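The Patience of the Teacher Is the Whole Product
June 9, 2020

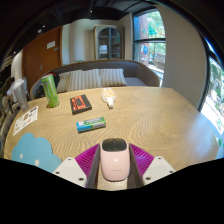

I have now picked up the same computer mouse 259 times, and I would like to talk about the wages of instruction.

The arrangement at Erncombe goes like this. You hold a pair of ribbed fingers by a handle, with a camera riding along on top, and you do something ordinary with them. You close on the mouse, lift it, put it down somewhere else, let go. Then you do it again. The recordings go off to Drindex, our training software, and after enough of them a robot arm in another building is supposed to understand what you meant. I signed up for this from the writing side of the company, on the grounds that anyone who describes a thing for customers ought to have done it at least once. I should have read "at least" more carefully.

My complaint isn't with the work. My complaint is with the word "natural," which our brochure uses seven times (I wrote the brochure). Teaching by demonstration is sold as the natural way. No code, no math, just show the robot, the way you'd show a child. I have shown children how to do things. A child who has seen you put a mouse down 14 times will tell you that you are boring and leave. The robot is too polite for that, and its politeness is where the trouble starts, as it will take in everything you do, including the parts you'd be embarrassed to have repeated.

In my first afternoon I produced 57 recordings and was rather pleased with myself. Aníbal Louro went through them and asked why I stopped each time, just short of the mouse, for a beat. I hadn't known I did. I was lining up, I suppose, or working up my courage. He played me a test of an arm trained on nothing but my efforts. It came down nicely, and then it hung there over the thing, thinking. I have seldom felt so accurately portrayed.

There's a school of thought that says you should cure this by driving the robot directly. You sit at a station with a controller in each hand, and the arm copies you live. Zalanum makes its customers do it this way and is very proud of the fact. The argument is that you can only teach what the robot can really do, where a person waving a hand tool around will cheerfully record motions no arm could follow. I tried their rig at a trade show last November. They're right about the argument. I also spent several minutes unable to get hold of a sponge, with a line of people behind me, and by the end my shoulders were somewhere near my ears. Whatever that machine learned from me about sponges, I'd like it to forget.

So I come down on the side of the hand tool, with my eyes open. It's quick, it goes wherever a person can carry it, and I can feel through the handle when I've got a bad grip. That last one matters more than the sales people let on. When the mouse starts to turn between the fingers, my wrist has fixed it before I've had any opinion on the matter. At a remote station I'd be finding out by watching, late, like a man reading about his own car accident in the newspaper.

What I no longer believe is that it's easy, or that it can be handed to whoever is free. Stamatia Tzanetos, who runs the collection days, has a habit of sending people home when their recordings get sloppy. I thought this was harsh until I looked at my own from the end of a long session. They were all successes, technically. The mouse went up and the mouse came down. They were also the work of someone who wanted his dinner, and you could see it in every one of them. A program that only counts successes would have kept the lot.

Gkikas, the outfit we lost a contract to in the spring, pays by the recording. I'd bet my chair that their robots are in a hurry.

Pay by the hour, is my view. Let people stop when they're tired, throw out more than feels comfortable, and put the demonstrators' names somewhere in the documentation, along with the engineers'. If an arm in a warehouse is going to move like me for the next several years, I'd like the credit, or at least a warning label.

I've also taken "natural" out of the brochure. It now says "direct," five times. Aníbal thinks that's still three too many, and I'm on the schedule again tomorrow.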